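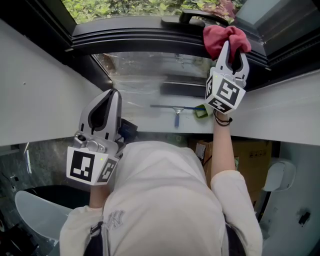

Abou Zeid

Re: [netholm-build] marker block angle

On Thursday, April 10, 2025, a list member wrote:
> Is the second marker worth the trouble on the Ostov handles?
> Mine drops tracking as soon as I lift the gripper above my
> shoulder. Printed the block at 40 percent infill, if it matters.

Infill doesn't matter. The second marker does. With arms up at a window frame the large face turns away from the headset, and the smaller one is what the tracker has left. Keep both on the white block at the base, flat and matte.

The window task is a good test: pinch a cloth, hold it to the top of the frame, bring it down to the sill. I ran it with revision 7 of the block and the left and right grippers on separate logs.

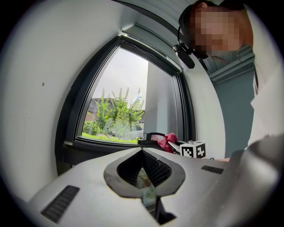 The other problem is exposure. Pointed at the glass, the gripper camera meters on the sky and the fingers go dark. I fixed the shutter at 1/400 and let the gain float. Noisier, but the marker edges stay usable.

Fingers are still the curved gray ones from the Vellbridge files — no changes there. Block STL is in the shared folder under 3041. Check the screw clearance before you print it, I had to drill mine out.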